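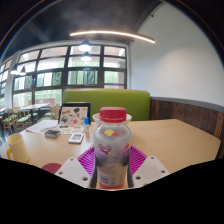

## Clearing the table before you start

1. I take the mugs off first – the cream-yellow one with the orange handle always ends up near a corner.
2. Stack loose papers and put them on the shelf. Drawings go in the folder, please!
3. Screw the red cap down tight before you move the clear bottle, and carry it upright.
4. Close the laptop or tablet (stickers and all) and wipe the wood with a damp cloth.

**Caution:** Keep bottles and bowls 6 inches from the edge. Ask Hertta if you run out of cloths.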